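Chapter 4
Hanging Things Up

Learning goals: choose a hanger to suit the garment; get a heavy knit onto it without stretching the neck; space a rack so air can move through it.

I failed at hangers for most of my twenties. I could iron a pleat, I could get beetroot out of linen, and I still sent every jumper I owned back to the drawer with two little shoulder bumps in it, like it was growing horns. So when the college asked me to take over the garment care unit, this was the chapter I wrote first (and the one I've rewritten most, if you're wondering why it runs longer than the others).

We'll start on the floor, because that's where a lot of laundry starts. Before you touch a rack, look at what's down there. Pick up the cloths and any stray hangers. A hanger underfoot is a nuisance, and a cloth on tiles picks up every bit of grit you've been meaning to sweep.

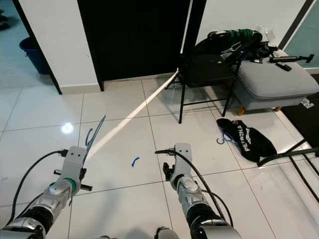
Þórey Vídalín disagrees with me on the order of things and asked me to put it in writing: she would set the rack up first, always, and only then go round gathering, so that each piece goes straight from the hand to the bar and never gets put down a second time. I've tried it her way. It's good if the room is small! In a bigger room I still prefer my own method, but have a go at both and see which one you stick with.

4.1 Heavy knits and sweatshirts

A sweatshirt is the piece most people get wrong. They grab the hanger, jam it down through the neck and haul, and the neckband never quite forgives them. Go in from the bottom hem instead. Slide one end of the hanger up inside the body until it finds its shoulder, then ease the other side over. Keep a hand under the weight of the fabric the whole time, and don't let a sleeve drag on the floor while you're fussing with the hook.

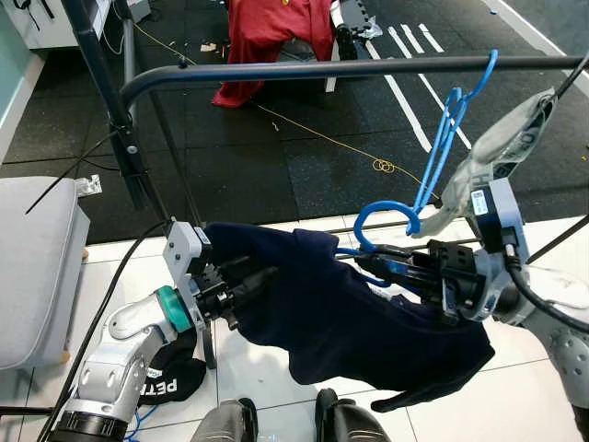
Figure 4.1 A navy garment and its blue hanger at the rack.

My class used Skovalent hangers one year and Kunex the next, and I couldn't pick a favourite. What matters far more is the width. Too narrow and you get the horns, too wide and you'll poke a corner into the sleeve.

4.2 Minding the ribbing

Ribbed knit is the stretchy stuff you'll find at cuffs, hems and necklines, with those fine raised lines running side by side. It's built to give and spring back, which makes it very tempting to use as a handle. Try not to. Hold the plain fabric next to it where you can, and if you do have to take hold of the rib, gather a good fold of it so the pull is shared across plenty of lines. When you're done, pat it flat with your palm and check that the lines run straight.
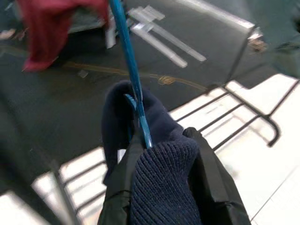
Figure 4.2 Ribbed knit and plain fabric on the same navy garment.

4.3 Light cottons

Now for the easy ones. A small white tee weighs next to nothing, so it'll hang happily on a plain plastic hanger, and you can put your effort into the creases. Give it one sharp shake, hang it, then run your hands down the side seams and tug the hem gently at both corners. If the hem still sits unevenly, take the shirt off and start over, as one shoulder has probably slipped. Keep whites a little apart from deep reds and maroons while anything's damp. I learned that one in July, with a christening outfit, and I'd rather not discuss it.
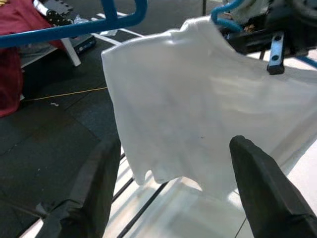 Figure 4.3 White garment on a light blue hanger, with a maroon item hanging nearby.

Before you go on to 4.4, hang 3 garments of different weights at home and leave them overnight. In the morning, look at the shoulders, then the necks, then the hems, and jot down what you find in your workbook. Bring the worst one to class.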